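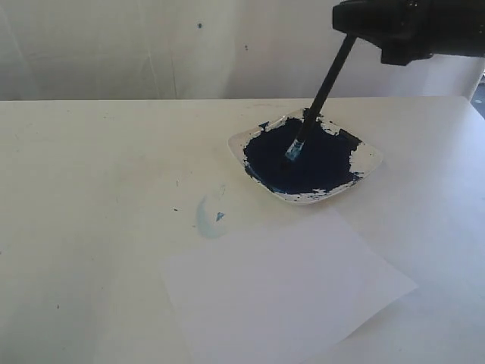 From: Miklós Szabó
To: tedaswood-grippers
Date: January 12, 2022
Subject: Re: Trato fingers on thin handles

Attila Bárány wrote:
> Do the Trato fingers hold a thin handle without roll?
> We see over 9 degrees on the Dobos set.

Attila,

Roll depends mostly on pad wear here. The wrist view is little use for judging it. A tall black handle can fill the middle of the picture and hide much of the table — I would trust a fixed camera first.

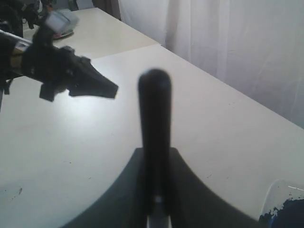
Finger geometry matters more than force. I tried 2 force settings and saw no difference. The lower finger ends in a squared-off tip, the upper in a flared wedge, and I set the approach height from the wedge.
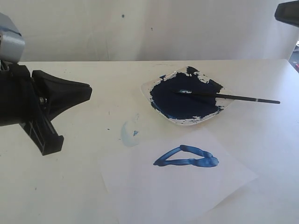
Controller next. Ornwood firmware drops packets above 100 Hz, so I log at that rate and cut each run at 2500 samples.
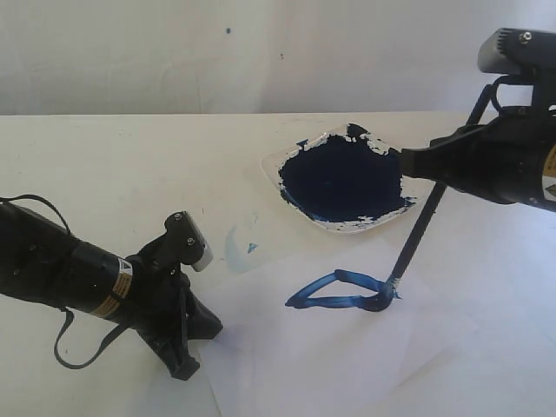 With the log capped, runs compare directly. Please send your Dobos pad thickness before I change anything.

Miklós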